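For my food project I picked bread, mainly because I eat so much of it and had never once made a loaf that I was proud of. My gran's neighbour, Onyekachi Oyelaran, bakes every week and let me borrow her recipe for a plain white tin loaf, so that became my starting point. I wanted to see what a long, cool rise does to the flavour compared with a quick one on the worktop.

I made one big batch so both loaves would be the same dough – 1200 g of strong flour (Fustov, from the corner shop), a spoonful of salt, yeast and enough water to make it soft. Kneading that much by hand is hard work, and my arms were aching well before it went smooth! Then I split it into 2 tins, one for the fridge overnight and one to bake that same afternoon. 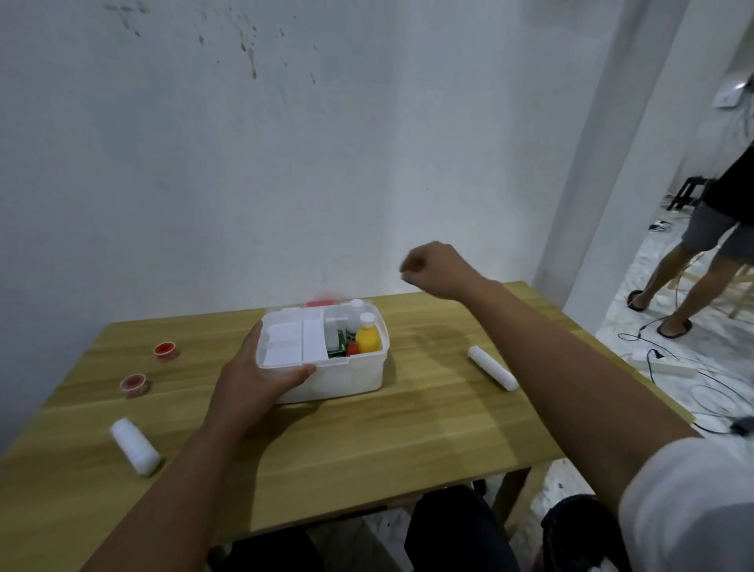 Baking and tasting

Both loaves went in at 200 degrees, on the middle shelf. The quick one came up taller and had a lovely soft crumb, but it tasted a bit flat, like shop bread really. The fridge one was lower and wider (I think I shaped it badly) with a darker crust full of little blisters, and the smell when I cut it was gorgeous.

I gave slices to my cookery group without saying which was which. Most of them liked the slow loaf best, though my brother wanted the soft one for his jam sandwiches and wouldn't budge.

If I did it again I'd use less yeast in the fridge dough and let it warm up for longer before baking. I'd also like to try it with some rye in – Onyekachi says to start with just a handful.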